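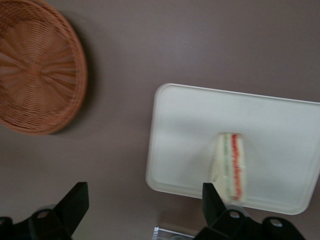 Anyone who thinks a basket is just a basket has never tried to carry six jars of plum jam across a parking lot, according to Nadine Kanaan, and by the end of the evening there were plenty of people at the Sleiman Street hall ready to agree with her.

The hall's kitchen table swap came back in February after a winter off, and it was a cheerful, crowded, slightly noisy affair from the moment the doors opened. The idea hasn't changed since the first one. You bring the trays, baskets, bowls and serving pieces that have been sitting at the back of your cupboard, you set them out on the tables, and you go home with something that belonged to somebody down the road. No money changes hands, although there was a jar by the coffee urn for anyone who wanted to chip in toward the heating.

This year 60 households signed up, up from 29 the last time around, and a good many of them seem to have been clearing out for weeks beforehand. Woven things were far and away the favorites. Round wicker bread baskets went early, some of them before their owners had their coats off, and there was a friendly tussle over a deep one with a lid that ended up going to a young couple who had just moved into the Prastau apartments. Plain white trays did well too, particularly the light kind with a little lip that you can carry out to the porch without everything sliding off.

Rostam Rezaei, who ran the mending corner, stayed busy from start to finish. He had a bucket of warm water, a bundle of cane and an old towel across his knees, and he patched up 17 baskets while people pulled up chairs to watch and, in a couple of cases, to have a go themselves. Most of the damage was at the rim, he told them, and most of it came from lifting a full basket by one side. His advice was to get both hands underneath, keep wicker away from the radiator, and give it a light misting now and then if the air in your house is very dry – a plant sprayer will do nicely.

There was a good deal of talk about what to do with trays, too. One woman from the Vekmont side of town keeps hers standing upright in a dish rack inside the cupboard, and several people were seen writing that down.

Whatever was left at closing time was boxed up for the Skernholm community kitchen, which had asked for serving pieces of any shape for its weekly supper. The boxes went over the next morning, along with a cake somebody had forgotten to take home.

A second swap is planned for the fall, this time with linens and picnic things added. The sign-up sheet is already hanging inside the hall's front door, next to the key hooks, and tables can be reserved any morning before noon. Please put your name on a bit of tape under anything you want back at the end of the night.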